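Cirnach Town Forum > Local Government > Council and Elections

Thread: Why did the mayor pull the bridge toll item?

tollpayer_east
Started this because the other thread got buried. The toll discount for residents was on the council agenda for November and then it was gone by the time the meeting opened. No vote to table it, no explanation from the mayor. The clerk only said it was "withdrawn by sponsor."

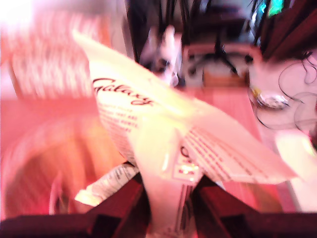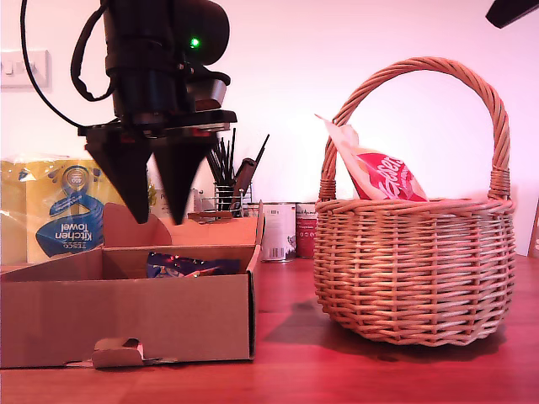

The sponsor is the council member from the Danladi ward, who has been pushing the discount for 2 years. I don't see why anyone would drop their own item an hour before the meeting unless somebody leaned on them.

marshroad
It's the planning board seat. The mayor wants his pick confirmed and the Danladi member has been holding out. The discount got pulled and now I bet the confirmation goes through.

gray_heron
You have no evidence for that. Sponsors withdraw items all the time. The county sent back the cost estimate with questions and the item wasn't ready. It's in the packet, near the end.

marshroad
I read the packet. The county letter asks for a count of eligible households. That's a phone call.

gray_heron
It's more than a phone call. The draft says 2,000 households, and the county says only 400 of them are inside the line where the discount would apply. If that's right, the whole budget page is wrong.

tollpayer_east
Then why not say so at the meeting? People took off work to speak. Public comment got cut to 2 minutes each and the chair wouldn't let anyone talk about tolls because it was "not on tonight's agenda."

condent_dave
I live on the Condent side and I'm against the discount anyway. We use the bridge as much as you do and would pay full price.

tollpayer_east
Condent has its own exit. We don't.

condent_dave
The exit is closed for trucks and backed up every morning by 7:30. Come and look at it.

gray_heron
Both sides of this were supposed to be in the traffic study from Fellow. Has anyone seen it? The town paid for it and I can't find it on the website.

marshroad
I put in a records request. They told me it's a draft and they don't have to release drafts.

gray_heron
That part I agree is bad. Appeal it. The form is on the clerk's page under Records.

marshroad
Will do. Still think it's about the planning board.

tollpayer_east
The item can come back next month if the sponsor refiles. I emailed her office to ask and will post the answer when I get one.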